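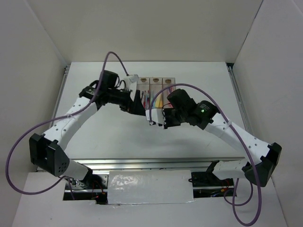 Viera Šimko: skip the single box kind, they turn into a junk bin in like a week. Get something with dividers.

pluvham_desk
Ok but which way do the dividers run? I had a Brerik with lots of tiny squares, nothing longer than an eraser fit. Long slots only for me now.

Czesław Wróbel
Disagree. Long slots are fine for pens, useless for clips, tape, sticky notes. And stuff slides around in there. I went back to a plain mug - 2 mugs, pens and pencils. Done.

Viera Šimko
Mugs hide everything!! You only see the caps. Lying flat you see the whole pen, grab it, go. My sorting, if it helps the OP:
pens in one slot, markers in the next, odd stuff in the last. Red and blue pens can share, I don't split by color. Pastel markers get thier own slot, they're fat and roll over everything.
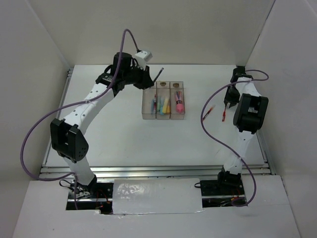 Pens left, pastel markers middle, one red still out on the table.

iglesias_k
Do you store markers flat? Mine dried out by July standing tip up in a cup. Flat since then, no trouble so far.

Viera Šimko
Always flat. Caps clicked, check twice.

Czesław Wróbel
Flat takes up half the desk tho. My desk is tiny, a mug is a mug wide. Not everybody has room for a tray.

pluvham_desk
Fair. Could go in a drawer? Measure first, I didnt and the Brerik stuck up just enough to jam.

grodateck_fan
Clear or tinted? Grodateck has both I think. Clear shows every ink smudge, mine looked gross after 4 months. Tinted hides it better - still see whats inside.

iglesias_k
Clear for me, just wipe it. Dish soap, old toothbrush for the corners.

Czesław Wróbel
Or, again, mug. Goes in the dishwasher.

Viera Šimko
Ok mug guy lol. OP, what are you putting in it, mostly pens? And desk or drawer?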